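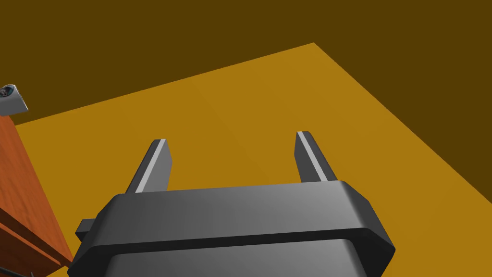

Don't buy the arm until the gripper works in the simulator, a reply on my last thread said, and you'll save yourself a fortune. Fair enough, so I've held off! But now I'm stuck on the budget. I want a small arm with a two-finger gripper for sorting parts at our workshop, and I've got quotes for the Droko and the Teltier. The Droko is cheaper but the fingers are extra (£132 a pair, ouch) and the Teltier comes with them. I've been trying simple pick-ups over a virtual table in Jarness on my old desktop, and it does run, just slowly. Do I put money into a better computer first, or go straight for the arm? I'd like it all in by August.
Asked by pennywort_bench, April 3, 2018

kettle_and_cog
Computer first, if yours is crawling. I did it the other way round and had a lovely arm sitting in its box for 3 months while I waited on a graphics card. Silly. What I'd do now is write down the biggest and smallest thing you need to pick up, then try both in the simulator with the finger width from the maker's spec sheet.
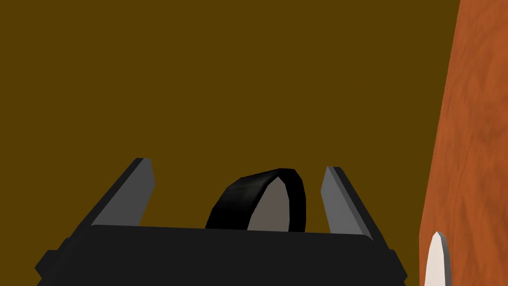 Then do it again with the part right up against the side of something, as that's where I came unstuck. My fingers were fine out in the open but the body of the gripper was too wide to get in near the wall of the tray, and I ended up paying for longer ones. Budget for 2 sets of fingers whichever make you go for, and ask about delivery before you order (my spares took 6 weeks!). Oh, and check the mounting plate is in the price. Mine wasn't.

Salian_fan
Get the Salian. Had one for ages, no bother.

mudlark77
Slightly disagree with the first answer, I'd ask both sellers for a loan unit before spending on anything. The worst they can say is no. A simulator is great for reach and clearance, but I've never trusted mine on how slippery a part is, and if your bits are oily that could decide the whole thing. Keep some money back for rubber pads too.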